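Soap Maker Oltia Moves Solid Bars to Paper Wrap

Friday, January 21, 2022

Oltia, a producer of solid soap and shampoo bars, will end the use of plastic film on its unscented line and ship the bars in uncoated paper bands. The change applies first to the 40-gram travel size and will extend to full-size bars in August.

The company said film was originally specified to limit moisture loss during storage. Bars cured for less than six weeks continued to lose water after packing, and the loss affected both net weight and label accuracy. A longer cure has reduced the problem enough to permit a breathable wrap, according to production manager Halyna Zinchenko.
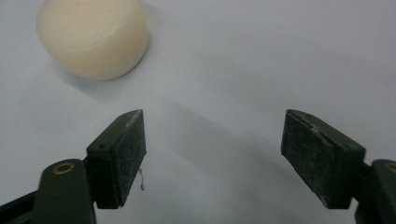 A cream-colored cylinder on a white surface.

Oltia ran a storage trial on 823 bars last year. Half were banded in paper and half sealed in film, and both groups were held at the same temperature and humidity. "The paper group lost slightly more weight in the first month - after that the curves were close to identical," Zinchenko said. Bars in film showed more surface sweating when moved from cool storage to a warm room.

The bands are supplied by Lullus, a paper converter that also makes sleeves for candles and tea. Each band is closed with a starch adhesive and carries the batch number in black ink.
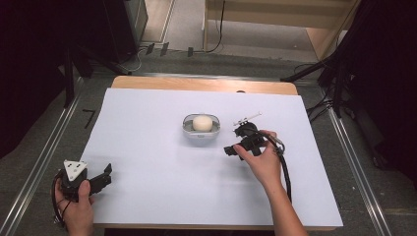 A cream-colored ball in a small gray-and-white dish.

Retailers will need to adjust their shelving. Banded bars have exposed ends and should be kept off wire racks, which can mark the surface. Roughly 600 stores carry the line, and buyer Roksolana Onyshchenko said existing film-wrapped stock will be sold through before the new bars are put out. Prices are unchanged.

Scented bars will remain in film for now - fragrance loss through paper is still under test.

We use cookies to improve your experience on this site. By continuing to browse, you accept our cookie policy. Accept | Manage settings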